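2024-08-05, bench notes, glaze shed

Opened the kiln first thing, before the kettle even, which tells you how keen I was. This was the second go at the Niritz white on the Stillolmont clay, and I'd talked it up so much last week that I half expected it to come out green.

It didn't! It's a proper soft white, matt, a bit like the inside of a mussel shell if you ignore the blue. The test tiles on the top shelf are the best of the lot. The ones lower down have pinholes, mostly along the rims, and one bowl has crawled away from its foot altogether and gone in the box marked Broken (the box is getting full, someone else can empty it this time).

What I changed from the October recipe: 300 g dry batch, same as before, but 30 g of it is now the Mfinanga ash, washed twice and put through the fine sieve. I stopped washing when the water no longer felt slimy. Dipped for a count of 2 – the first lot had a count of 4 and it ran all over the shelf, we all remember the shelf.

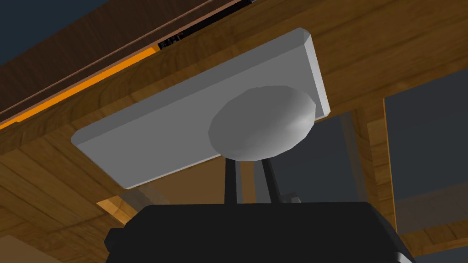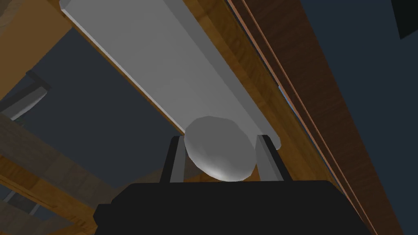
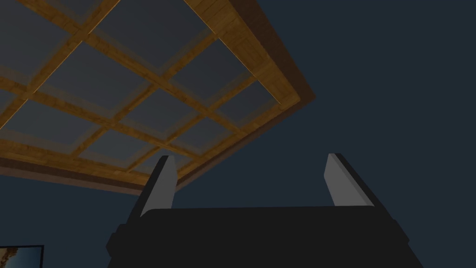
Pinholes, then. My money is on the bisque being underfired, as the crawled bowl still felt chalky where it was bare, and if the clay is still giving off gas when the glaze closes over, you get exactly this. What bothers me more is how hard matt white is to judge under our strip light, everything goes flat. The egg shape held between the two fingers in the second picture is the sort of shading I'd like to see on a finished pot: nearly white on the upper half, medium grey lower down, so you can read the curve straight off. Our bowls look like paper cut-outs until you carry them to the door. I might drag the lamp over and light them from high up on one side before anyone scores the next batch.

Other bits. Lid of the big glaze bucket has split again. Test tiles are numbered on the back from 216 upwards, please don't restart at 1, I had two sets of the same numbers last time and lost an afternoon to it. The ash sieve is drying on the windowsill and wants leaving alone.

Next firing: same glaze, slower bisque, hold at the top for longer. Bowls and tiles only, no lids. I'll put half on the bottom shelf on purpose and see whether the pinholes follow the shelf or the clay.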